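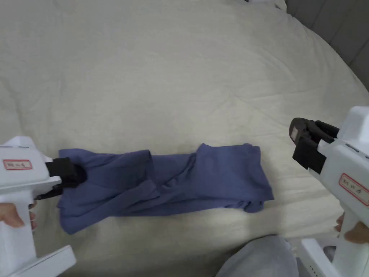 3.2 Support surfaces and the folding of knit tops

Instructions for folding clothes usually assume a hard, level table. In many homes the work is done on the bed, where the surface yields under the hand and has a relief of its own. This section considers what a soft, textured support does to the folding of a single long-sleeved garment, and why the strip fold described in Section 3.1 behaves differently there.

Two properties of the support matter. The first is compliance. When a crease is pressed on a mattress, part of the force goes into the padding, and the folded layers open again once the pressure is removed. The second is friction. Quilted and looped fabrics hold the lower layer of a garment in place while the upper layer is drawn across it, so that the two layers shear and a diagonal twist develops near the middle of the strip. Kuhlmann's household survey, which covered 900 respondents, listed twisting among the frequent complaints of people who fold on bedding, but did not separate it from plain wrinkling.

Lifting the garment clear of the support removes both effects for a short time. A top held up by its shoulders falls under its own weight, and the larger folds run vertically. The hem is then lowered first and the body laid down after it.

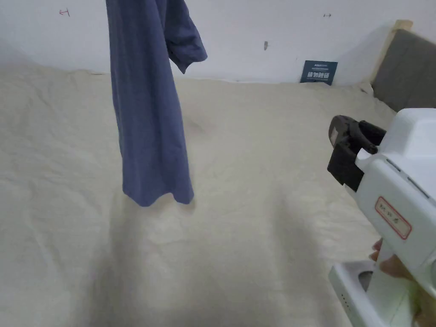

The weight of the fabric limits how far this helps. Light cotton retains small creases even when suspended, and a sleeve that has been bent for some time tends to stay bent. In the Drendmont protocol the sleeves are therefore straightened by hand after the body has been laid down, starting at the shoulder seam and working toward the cuff. Sala (July notes) recommends the opposite order for heavier knits — cuff first, then shoulder — and we followed him for 7 of the 57 garments.

Side seams gave the most reliable reference line on every support we used. A seam is stiffer than the cloth next to it and can be located by touch when the rest of the garment is in a heap. Figure 3 shows a garment held at its seam.

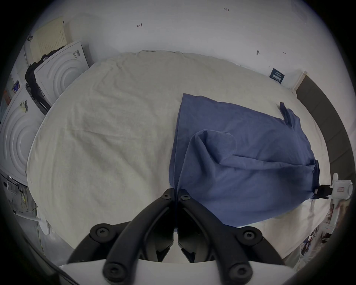 Figure 3. Blue garment on a white terry-cloth towel, held at the seam and at one gathered corner.

Terry cloth presents a further difficulty, as its loops catch on cuffs and hems when a garment is dragged. Short lifts were preferred to sliding for this reason.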